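Call for participants: does writing down your sleep change how you sleep?

Sketley is looking for adults who sleep badly, or think they do, to keep a paper sleep diary for nine weeks this spring. We start in March and finish in May. You do not need a diagnosis, and we will not give you one.

Let's be plain about why we are doing this. Sleep diaries get handed out everywhere. Clinics use them, wellness programs at work use them, and every second magazine has one you can tear out. The claim is usually that keeping one helps you "take control" of your nights. We have read a good deal of the material behind that claim and came away less impressed than we expected to be. Many of the people in those trials were also getting coaching, or a new mattress, or a phone call every week from someone kind. Any of those might help a person sleep. The diary tends to get the credit.

We would like to test the diary alone. We may find that it does nothing. We may find that it makes some people worse, which a few of us suspect, having lain awake ourselves wondering what to write down in the morning.

What you would do

You will be placed in one of two groups by a coin toss. One group fills in a one-page diary every morning. The other fills in a page of the same length on what they ate the day before. Please don't ask to switch. A trial where people pick their own group is hardly worth the paper.

Both groups also answer a short set of questions at the start, in the middle and at the end. The morning page should take you three minutes. If it takes 15, you are writing too much, and we would like to hear about it.

You come to our Fludemier office twice, at the start and at the end. Everything else is done by mail. There is no app, and we are not going to build one.
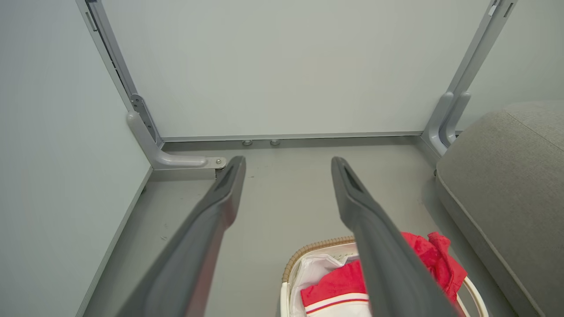 One past participant wrote to us that the daily page was easy but the last three weeks were dull beyond belief, and that she would have quit if the envelopes had not been stamped already. She also wanted it noted that she slept no better. We have noted it. Dullness is a fair complaint, and you should think about it before you sign up. People who drop out halfway leave a hole in the results, and it is often the bored ones and the tired ones who go.

Who can take part

You should be 18 or older and able to read and write comfortably in English. You should be at home most nights. We can't take people who work night shifts, people who started a new sleep medicine in the past month, or parents of a baby under one. If you already keep a sleep diary, or wear a watch that scores your sleep, you would need to stop for the length of the study. Some people find that harder than they thought.

We have room for 68 people.

What you get

You will be paid $9 for each full week of pages returned, plus bus fare for the two visits. It isn't much. You will get your own pages back if you want them, and a plain summary of what we found, good or bad. We can't promise better sleep and would be wary of anyone who did.

Who is paying

The money comes from Pruvost, a small research fund. Sikon, which sells printed planners, offered to supply the diaries for free and we said no. We print our own.

How to apply

Send a postcard or letter to Sketley, Sleep Diary Study, at the Fludemier office, with your name, mailing address and the best time of day to call. Calls are made between 10 a.m. and 4 p.m. Tell us if you need large print. You can leave the study at any point without giving a reason, and you keep the money for the weeks you have finished.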